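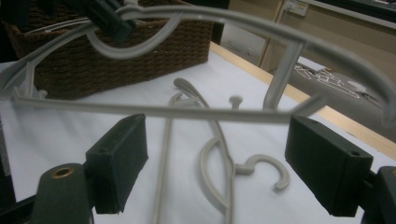 December
By the Dalodgate Table press team

Terncombe food bloggers launch a shared recipe site

Home cooks across Terncombe who write about food in their spare time now have a website of their own. Dalodgate Table opened to readers on Friday with 1,633 recipes from blogs in the town and the villages nearby, and we could not be more pleased with how it looks!

The site began as a message group for bloggers who wanted to swap tips on bread, jam and getting supper on before the light goes. Over two winters it grew into something bigger, and members kept asking for one place where readers could find all of their work together. Each recipe appears with a photo and a short introduction, then sends the reader on to the blog it came from, so the writer keeps the visit and the comments.

There is plenty to get stuck into. Soups and stews make up the largest section, with over 600 recipes, and baking is close behind. Readers can search by ingredient, by cooking time or by what is in season (the leek page is already a favourite with us). A separate page gathers dishes that cost very little to make, and another is given over to packed lunches.

Small blogs are very welcome. A blog needs only 9 published posts to join, and there is no charge. Photos do not have to look like a magazine - a clear picture taken by the kitchen window is fine. If a recipe is not accepted first time, the writer gets a short note saying what to change and can send it in again as often as they like.

The site was built by Maro, a small web studio in Terncombe, and the Ngubane bakery on Dalodgate is lending its upstairs room for monthly meet-ups. The first will be a soup swap in January, starting at 2 pm. Bring a flask, a spoon and enough copies of your recipe to share. Bloggers who have not joined yet can come along too, and so can anyone who is thinking of starting a blog and would like to talk to people who already write one.

New recipes go up every weekday morning. Bloggers can apply through the "Join us" page on the Dalodgate Table site, and applications stay open all year.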